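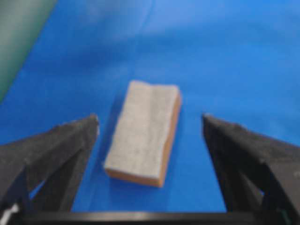
Irja Lindqvist commented on the draft: the fingertip check should come before the cover check. If a tip is loose you have to home the arm again anyway, and then the cover gets looked at twice. Can we swap 2 and 3?

Swapped. The order below is the new order.

Two-Arm Soft Handling Cell: Inspection Checklist
Rev. C, in effect March 16, 2025
Replaces the sheet taped inside the controller cabinet door. Please take the old one down.

Applies to both arms, both grippers, wrist cameras, work surface and cell stop circuit. Inspection is done by one person at the surface with a second person at the pendant. Mark each line OK, FIX or N/A. Put the comment on the same line as the mark. Do not carry a FIX over to the next shift without a tag on the cell.

1. Before power

1.1 Main disconnect off and locked. Key with the person at the surface.
OK

1.2 Both arms in park position, grippers open, no part between the fingers.
OK. Right arm was parked one joint short of the stop. Moved by hand after brake release, then parked properly.

1.3 Floor clear inside the yellow line. No cables across the walk path.
FIX, closed same shift. Pendant cable was run over the line. Hung on hook.

1.4 Cabinet fan filter clean.
OK

1.5 Stop buttons (table, door, pendant) undamaged, turn freely, spring back.
OK. Door button has a cracked collar. Works. Replacement ordered from Pesonen.

2. Grippers and fingers

2.1 Finger screws to torque mark. Paint line across head and finger unbroken.
FIX, left arm, one screw. Line broken. Removed, cleaned, fresh thread locker, torqued, new paint line.

2.2 Look through the openings in each finger with a flashlight. Reject the finger for any crack at a corner of an opening or at the root.
OK. Light scuffing is acceptable. Dust is acceptable but wipe it off first, as a hairline crack under dust does not show.

2.3 Tips: no burrs, no missing material. Run a cotton swab along the edge. If it snags, dress with fine paper or replace.
OK

2.4 Opening at full stroke, measured tip to tip, matches the value in the gripper file within 1 mm.
OK left. Right was outside by a little more than that. Homed again, came back in. Watch this one.

2.5 Both fingers of a pair reach the center plane together. Close slowly on the 36 mm gauge block and see whether the block shifts.
OK

2.6 Play at the tip with power off. Push sideways by hand. Any click, mark FIX.
OK

2.7 Wrist camera bracket tight, lens clean, cable not pulled at full wrist turn in either direction.
FIX, right arm. Cable tie was too close to the connector and pulled at the end of travel. Cut and redone with a longer loop.

Comment on 2.4, Karthikeyan Thampi: the right gripper has come up out of range after a long shutdown before. I would like the reading written down as found and as left. A tick does not tell the next person anything.

Agreed. Two boxes added to the form for 2.4.

3. Work surface

3.1 Blue cover in place over the whole reach area. Smooth it by hand from the middle out. Gentle ripples are allowed. A fold that stands up high enough for a tip to catch is not.
OK

3.2 No holes, cuts or worn patches in the cover.
OK

3.3 Surface height checked at the marked points with the touch probe.
OK. Back left point needed a second reading.

3.4 No loose objects on the surface other than the test piece.
OK

3.5 Test piece is the two-layer kitchen sponge with the gray scouring side up. Discard when the layers start to separate.
OK

Comment on 3.5, Ailbhe Moriarty: does it have to be the gray side? Camera finds both.
The grip force table was made with the gray side up. Until someone makes a second table, gray side up.

4. Stop circuit and speed

4.1 Power on with both people outside the line. Wait for the ready lamp.
OK

4.2 Press each stop button in turn, reset between. Both arms must drop out each time. One arm dropping out is a fail for the cell.
OK

4.3 Open the door with the arms moving in slow mode. Same requirement.
OK

4.4 Slow mode limit reads 200 mm/s on both controllers.
OK left. FIX right, it read higher. Someone had loaded a parameter set from the bench arm. Correct set restored, reading confirmed, old file deleted from the pendant.

4.5 Arm-to-arm keep-out distance set to 40 mm for all moves except the shared hold program.
OK

4.6 Keep-out returns to its normal value after the shared hold program ends or is aborted. Abort it once on purpose and read the value.
OK

5. Shared hold test

Run only when sections 1 through 4 are complete. All in slow mode. The person at the surface stands outside the line with a hand on the table stop.

5.1 Place the test piece on the blue cover between the open fingers of the first gripper. It does not need to be centered. The program corrects for offset.

5.2 Start the program and watch the approach. The fingers must not touch the cover.
OK

5.3 With both grippers on the piece, hold the program and inspect. All four fingers should bear on the sponge, and no finger should bear on another finger.
OK
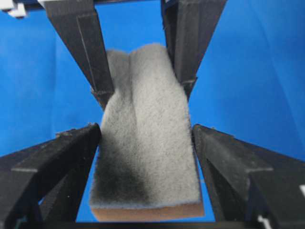
Cell Maintenance Group, Brarudar Handling Lab

5.4 Bending and creasing of the piece under the four fingers is normal. Tearing is not, and neither is a piece of scouring layer left on a tip.
OK. Deep crease at the far end. Recorded as normal.

5.5 Check clearance between the front and back fingers on each side while held. If it cannot be seen clearly from the wrist camera view, look from the side with the program still on hold. Do not reach in.
OK

5.6 Grip force reading, each gripper, compared with the table. Allowed band is printed on the table.
OK left. Right at the low edge of the band. See 2.4.

5.7 Release second gripper, then first. Piece must drop clear of all tips.
FIX. The piece hung on the left finger of the first gripper on one release. Tip wiped with alcohol, test run again, no hang. If it comes back, change the finger pair.

5.8 Repeat 5.1 through 5.7 until 32 releases have been logged without a hang. Count starts over after any FIX.
OK, on the second count.

Comment on 5.8, Elīna Juška: starting over from zero cost us most of an afternoon. Is a shorter run acceptable after a wipe-down only?
No. A tip that hangs after a wipe usually does it late in the run. A finger change and a wipe-down get the same count.

Comment on 5.5, Ailbhe Moriarty: please add that the side view is from the door side only. The other side puts you between the arm base and the cabinet.
Added to the wall card. It will go in the next revision of this sheet.

6. Closing out

6.1 Arms parked, grippers open, test piece back in its bag.
6.2 Log entries signed by both people.
6.3 Lock removed by the person who put it on.
6.4 FIX lines copied to the parts list if a part is needed.

Open items after this inspection

Door stop collar. Pesonen part on order. Laurențiu Mocanu to fit.
Right gripper stroke. Record as-found and as-left at each inspection. If it drifts again before July, send the unit to Promar for a drive check and fit the spare.
Spare finger pair for the left arm. One set from Zesteo on the shelf, no second set. Order one.
Parameter sets. Bench arm files to be kept off the cell pendant. Folder renamed so that the two cannot be mistaken for each other.

Comment, Laurențiu Mocanu: the spare gripper has never been matched to the force table. If the right one goes out, section 5 cannot be passed until that is done. Allow half a day with the load cell.

Noted. The load cell is in the metrology cabinet, second shelf, and its own check sticker has to be in date before you use it.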